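3.2 Clasps and closures in the Dirnberg pieces

Of the 307 necklaces and bracelets in the Dirnberg group, most close with a hook made by the same hand that made the rest of the piece. Bought clasps turn up mainly on the bead work, where the maker had no reason to own a torch. We recorded the type of closure, the metal, the way it was joined to the strand or chain, and any sign of repair. Pieces that had lost their closure altogether were kept in the group and entered as missing.

The handmade hooks fall into two shapes. The first is a plain S, bent from round wire and hammered flat on the outer curves. The second is a longer hook with a small turned tip, which catches on a ring soldered to the other end. Makers who used the S shape tended to stay with it for years, even when the rest of their work changed a good deal. Ševčík, who taught the evening metals class, showed both shapes but asked beginners to start with the S.

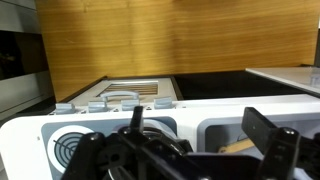
Wear on the S hooks is mostly on the inside of the curve that opens. On silver the rubbed spot is bright and slightly flat, and on brass it shows as a paler yellow. We graded it by eye under a bench lens, using the 12 reference hooks described in Section 2. Two readers graded each piece separately and then compared notes. Where they disagreed, the higher grade was kept.

Shell and seed necklaces were a problem for this method. Many are strung on cord that has been replaced more than once, and the clasp may have been moved over from an older piece. The Brynjólfsdóttir necklaces are the clearest case. Her notebooks list the shells by where they were picked up but say nothing of the fittings, and on several strands the hook is more worn than the cord could explain. We left these out of the wear totals and kept them in the count of types.

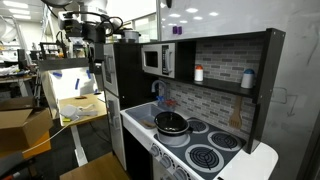 Closures on the Pranetti chains are harder to read. The links were machine made and sold by length, and students cut them to suit. A few ended the chain with a bought spring ring. Others opened the last link, slipped in a hook, and closed the link again without solder. These unsoldered links are where most of the repairs are found. Pliers marks on both sides of the gap usually mean that it has been squeezed shut at least once after the first closing, though careless first work can look much the same. 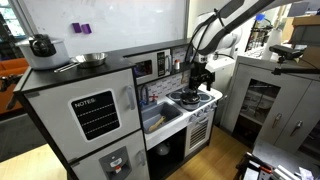

Figure 4. White robotic arm over a toy kitchen, its black gripper holding a small dark pot on a burner.

Owners were asked whether they fastened the piece themselves or had help. Four said they always had help, and all of these wore short necklaces with the longer hook. Several others had added an extension chain so that the hook could be turned to the front, fastened, and slid back. This change was never noted by the makers, and in December we went back through the earlier records to mark it where it could be seen.

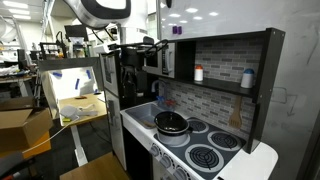
Figure 5. Robot arm and black gripper in front of the left half of the toy kitchen, with the microwave to the right.

The Fitumeo bracelets were graded with the same reference hooks, but a bracelet clasp takes knocks from tables and sleeves that a necklace clasp does not. Their grades are given in a separate column and should not be added to those for the necklaces. Toggle bars were measured at the middle and at both ends. Thinning at the middle was common on the cast bars and rare on those made from drawn wire.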